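Drying Times of Washed Cotton in Shared Student Housing

Project report, second-year module in Household and Building Studies

1. Background

Most students at our college live in shared flats without a tumble dryer. Washing is hung on racks in bedrooms or hallways, and it often takes more than a day to dry. Damp rooms are a common complaint in the Garba building, where the windows are small and the heating goes off at 22:00. We wanted to find out how much the position of the rack matters compared with opening a window.

The project ran through February and March. It was done in two flats, one in the Garba building and one in Tillero Court, which is newer and has extractor fans in the bathrooms.

2. Method

We used cotton tea towels from the same pack, washed at 40 degrees and spun at the same setting each time. A towel was counted as dry when its weight was within 2 grams of its weight before washing. Weights were taken every hour on a kitchen scale from Imetti. We had planned to weigh overnight as well, but gave up on that after the first week, so all the runs start at 8 in the morning.

Four rack positions were tested:
against an outside wall
in the middle of the room
next to the radiator
in the hallway with the doors shut

Each position was tested with the window closed and with it open by a hand's width. We finished 51 runs. A few more were started and thrown out, mostly when somebody had moved the rack to get to a cupboard.

Humidity was read from a small Lekeck meter on a shelf. It was not calibrated, so we only used it to compare one day with another in the same room.

3. Results

The radiator position was fastest in both flats, as expected. The middle of the room came second. Towels against the outside wall were slow on the side facing the wall, and turning them halfway through helped more than opening the window did.

The hallway gave the worst results. In the Garba flat, towels hung there in the morning were often still damp in the evening. Tillero Court did better, probably from the bathroom fan, though we did not test with the fan switched off.

Opening the window made a clear difference on dry days. On rainy days the difference was small, and in two runs the towel took longer with the window open — the room had cooled down too much.

4. Problems

The heating was not under our control. We also had only one scale, so the two flats could not be measured on the same day. Tea towels are thin, and we cannot say that jeans or bed sheets would behave in the same way.

5. Further work

A repeat in June would show what happens with the heating off. We would also like to test spacing, as most people hang things much closer together than we did.
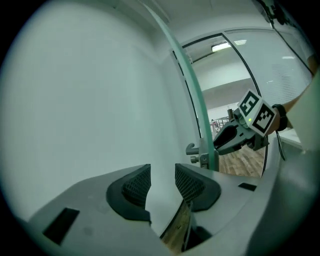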